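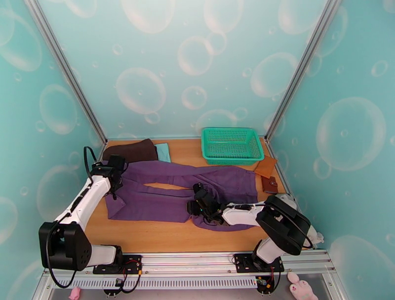
물방울무늬 벽지 배경, 펼쳐 놓은 보라색 바지

Stirnus 벽지용 분말 접착제 Dimlow 140
실내용 / 분말형 / 냉수 용해

제품 개요
Dimlow 140은 종이벽지, 실크벽지(PVC 코팅), 부직포 벽지 시공에 사용하는 변성 전분계 분말 접착제입니다. 냉수에 바로 풀리며 교반 후 22분이 지나면 사용 점도에 도달합니다. 건조 후 투명해지므로 연한 색상의 벽지나 바탕이 비치는 인쇄 벽지에도 사용할 수 있습니다. 포름알데히드계 방부제는 배합하지 않았습니다.

제품 사양
품번: DM-416
성분: 변성 전분, 셀룰로오스 에테르, 방미제
외관: 미백색 분말
포장 단위: 1,000 g 지대, 내부 PE 봉투
표준 도포량: 물에 갠 상태로 140 g/㎡
개방 시간: 22분 (20 ℃, 상대습도 50%)
시공 온도: 10~30 ℃
보관: 밀봉 상태로 건조한 실내, 제조 후 24개월

적용 바탕면
석고보드, 합판, 시멘트 모르타르, 콘크리트, 기존 초배지 위에 시공할 수 있습니다. 모르타르와 콘크리트는 함수율 8% 이하에서 작업하십시오. 유성 페인트면과 타일면은 연마 후 전용 프라이머를 도포하고, 프라이머가 완전히 마른 다음 초배를 진행합니다. 욕실, 외벽, 결로가 반복되는 벽체에는 사용하지 않습니다.

혼합 비율 (분말 1 : 물, 중량비)
얇은 종이벽지 1 : 22
일반 실크벽지 1 : 18
부직포 벽지 1 : 16
두꺼운 엠보싱 벽지 1 : 14
초배용 1 : 25
비율은 수온 15~20 ℃ 기준입니다. 수온이 10 ℃ 미만이면 용해 시간이 길어지므로 교반 횟수를 한 번 늘립니다. 40 ℃ 이상의 온수는 덩어리가 생기므로 쓰지 마십시오.

사용 방법
깨끗한 용기에 물을 먼저 계량합니다. 물을 저으면서 분말을 조금씩 투입하고 2분간 교반합니다. 그대로 두었다가 20분 후 다시 저어 줍니다. 남은 덩어리는 체로 거릅니다.
종이벽지와 실크벽지는 벽지 뒷면에 도포하고 접어서 5~8분간 숨을 죽인 뒤 붙입니다. 부직포 벽지는 벽면에 직접 도포합니다. 이음매는 롤러로 가볍게 누르고, 엠보싱 제품은 롤러 대신 부드러운 솔을 사용합니다. 표면에 묻은 풀은 마르기 전에 젖은 스펀지로 닦아냅니다.
시공 후 48시간 동안은 난방과 강제 환기를 피하십시오. 급격히 건조되면 이음매가 벌어질 수 있습니다.

무늬 맞춤 벽지 시공 시 참고
크기가 다른 원형 무늬가 불규칙하게 배열된 벽지도 대부분 반복 간격이 있습니다. 롤 라벨의 리피트 값을 확인하고, 재단 길이는 벽 높이에 리피트 1회분과 여유 10 cm를 더해 산출합니다. 같은 벽면에는 로트 번호가 같은 롤만 사용하십시오. 무늬 위치를 조정할 시간이 더 필요하면 물을 5% 이내에서 추가할 수 있습니다.

시험 자료
박리 접착강도, 건조 후 황변, 곰팡이 저항성 시험 성적서는 제품 문의처로 요청하시면 PDF로 보내 드립니다. 시험 담당은 Anoma Debnath, 문서 승인은 Ajith Krishnan입니다.

주의 사항
분말을 흡입하지 않도록 방진 마스크를 착용하십시오. 눈에 들어가면 흐르는 물로 씻고 이상이 있으면 진료를 받으십시오. 갠 풀은 뚜껑을 덮어 서늘한 곳에 두고 3일 안에 사용합니다. 냄새나 색이 변한 풀은 폐기하고, 다른 제조사의 접착제와 섞지 마십시오.

관련 제품
Dimlow P 침투형 프라이머
Dimlow S 이음매 보수용 튜브
Biswas 풀솔
Printhorpe 이음매 롤러

제품 문의: Stirnus 건축자재부 기술지원 Lakmal Gazi
대량 구매: 지대 22개 이상 별도 견적
본 자료는 6월 개정판이며 사양은 예고 없이 변경될 수 있습니다.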